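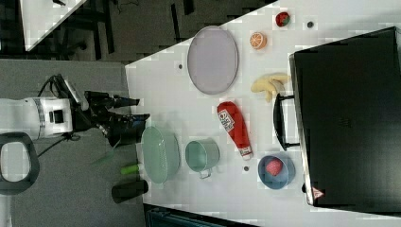 Seasonal propagation assistants wanted — Pirkon Native Plant Nursery

Two posts, part time, starting December. We grow native perennials and sedges for ditch banks, wet meadows and roadside jobs, mostly from seed, some from division. Orders are up and we are behind on pricking out. Hence this.

21 October 2023

What you'd be doing

Cleaning and sieving seed. Sowing trays, labelling them (properly, in pencil, not pen). Moving the cold-treated lots out of the fridge when their time is up. Splitting sedge clumps and potting on. Watering. Sweeping. A fair bit of standing at a bench with cold hands, we won't pretend otherwise.

Current big job is the Tosen order, 1419 plugs of water avens and marsh marigold. The marigold seed doesn't like being dried so it was sown fresh, the avens is more forgiving. After that it's divisions for the Matos bank, which have to be lifted, split and back in pots the same day.

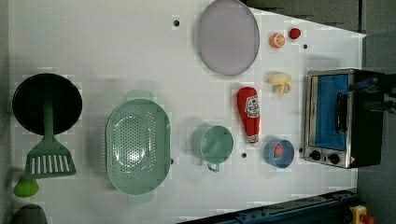

Who we want

Someone careful. Experience welcome but we'd take a keen beginner over a careless expert. You need to be able to lift a full tray, tell a seedling from a weed (or be willing to learn quick) and keep a sowing book that other people can read. Driving licence handy for the Zurisar site, no bus goes there.

Hours and terms

28 hours a week, spread over 4 days. Fixed until the end of spring, might go on longer if the orders do. Pay depends on experience, ask when you write. Gloves and waterproofs provided, bring your own boots. Free surplus plants within reason.

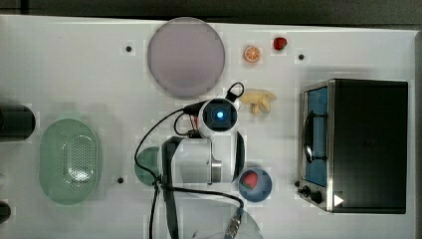 Seed cleaning takes up more of the winter than most people expect. Wild plants don't ripen all at once and every lot comes in with chaff, stalks and a few beetles. Fleshy fruits are messier, wild strawberry above all — think of the little red one up by the orange slice, only much smaller, mashed and rinsed through a fine sieve untill the seed comes clean. If that sounds dull the job isn't for you. If it sounds alright, write to us.

How to apply

Short letter, no form. Say what you've grown, even if only on a windowsill, and which days you can't do. Letters to Elínborg Sveinbjörnsson at the nursery office, or hand it in at the potting shed. We read them as they arive and will stop looking once both posts are filled.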